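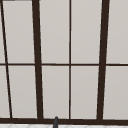
4.2 Recovering camera pitch from window grids

Figure 4. Rendered view from the head camera in a Flostonora kitchen, with the window above the counter filling most of the image. The upright members lean apart toward the top, and the panes show no scenery.

The Besson planner assumes that the pose of the head camera relative to the base is known at the start of every episode. In simulation this holds by construction. On hardware it does not, as the neck joint settles under load and the stored calibration drifts between sessions. Earlier versions of our stack corrected the drift by matching point features against a map of the room. This section describes the step that replaced feature matching in views where few usable features are present.

Views of the kind shown in Figure 4 are a known weak point of the earlier method. The glass is an even pale grey across nearly the whole image, and a corner detector responds almost entirely to the crossings of the dark bars. These crossings look much alike, and a descriptor computed at one of them is easily matched to another. When the matcher made such an error, the pose estimate jumped sideways by the width of a pane, and the planner then rejected reachable targets or accepted unreachable ones.

The bars do, however, carry strong information about orientation. Members that are parallel in the room model do not remain parallel in the image when the camera is pitched. In Figure 4 the two heaviest uprights are farther apart at the top than at the bottom, while the slim bar between them stays close to vertical. The point where their extended center lines meet is the vertical vanishing point, and with known camera intrinsics its position fixes pitch and roll. Heading is not recovered by this step and continues to come from the base odometry.

The procedure has four stages. Line segments are first extracted from the grey-scale image and short segments are discarded. The remaining segments are then grouped by direction, using the last accepted pose as a prior. A robust fit over the near-vertical group gives the vanishing point, and the horizontal group is used only as a check. Finally, the new pitch and roll are passed to the filter together with a covariance computed from the residuals of the fit.

Two details of the implementation affected the results more than we had expected. The first is the treatment of bar edges. A thick bar produces two edges, one on each side, and the renderer leaves a thin light halo along parts of some members. If the halo is detected as a separate line, the fit receives extra votes from the same bar and becomes overconfident. We therefore merge segments that share a direction and lie close together before fitting – a change of a few lines in the Wondell perception module. The second detail is the choice of region. Objects that rise in front of the window, such as the dark rounded tip at the lower edge of Figure 4, which is most likely a faucet, can add short upright edges that do not belong to the grid. Segments that begin or end on a masked foreground object are given a lower weight.

The repeated chevron-like pattern of the tiled surface below the sill required a separate rule. Its grout lines are faint in most renderings, but with a low gradient threshold they form a third direction group large enough to attract the fit. Tiled surfaces are now masked using the semantic labels supplied by the simulator. On hardware the mask comes from the segmentation network described in Section 3, whose errors are carried into the covariance.

We evaluated the step on 540 rendered views drawn from 30 kitchen layouts. Each layout was generated with the Lilonent scene tool, and camera pitch was sampled evenly over the working range of the neck joint. Views with fewer than two long upright segments were kept in the set and scored as abstentions. In such cases the filter carries the previous estimate forward and increases its uncertainty, and the planner limits arm speed until a new estimate has been accepted.

The method has a clear limit. It relies on the uprights being vertical in the room, and a half-open casement or a leaning shelf violates this assumption without always raising the residual. The check against the horizontal group catches part of these cases. The remainder are handled at the planning level, as described in Section 5.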